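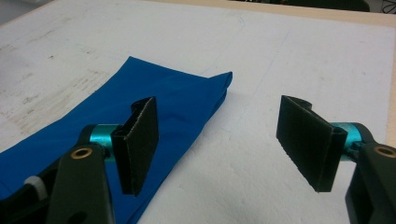 Recording Cloth-Folding Demonstrations with the Hand-Held Gripper

Applies to: Fledside demonstration stations
Last revised: 2022-10-15

This guide explains how to record folding demonstrations for the Bindarside cloth set. It is intended for operators who have completed the station introduction and know how to start and stop a recording. Operators assigned to the Manell arm should use the remote-control guide instead.

Before you begin

Clear the table of tools, packaging and personal items. Marks and scuffs on the white surface do not need to be cleaned off. Check that both finger pads are seated firmly and that the fingers open and close without sticking. Remove lint from the pads with a dry brush. Do not use tape or solvent.

Squeeze the grip fully and release it 2 times before the first recording of each session. The software uses these movements to set the open and closed positions. If the width reading does not return to its starting value, restart the station and repeat the check.

Recording a fold

1. Lay the cloth on the table and start the recording with the gripper held still above it. Wait for the tone.

2. Move toward the cloth with the fingers open. Keep your wrist level and your free hand away from the work area.

3. Lower the fingers until the tips are just above the table, on either side of the edge you intend to lift. Pressing the pads hard into the tabletop bends the linkage and spoils the width reading.

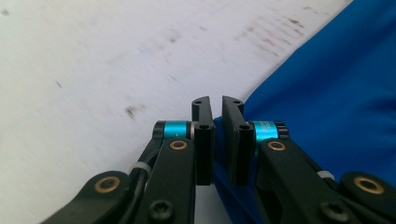

4. Close the fingers at a steady speed. A slow, even squeeze gives the model a clear signal of when the grasp starts. Hold for one full second before lifting.

5. Carry the edge across in a single low arc and set it down. Open the fingers fully before moving away – a partly open finger can drag the top layer out of place.

6. Return to the starting height, hold still and stop the recording.

If a grasp misses, try again within the same recording. Recovered errors are useful for training and should be tagged "retry" in the log. Discard the recording only if the cloth leaves the table or tracking is lost.

Session targets

A standard session consists of 40 accepted recordings. The full set calls for 1,000, divided among all stations. Vary the starting position and angle of the cloth between recordings, and change the direction of approach as often as is comfortable. Operators should rest their hands whenever grip pressure becomes uneven.

Uploading

Transfer recordings to the Witkowska server at the end of each session. Keep the local copy until the transfer report shows that every file has been received.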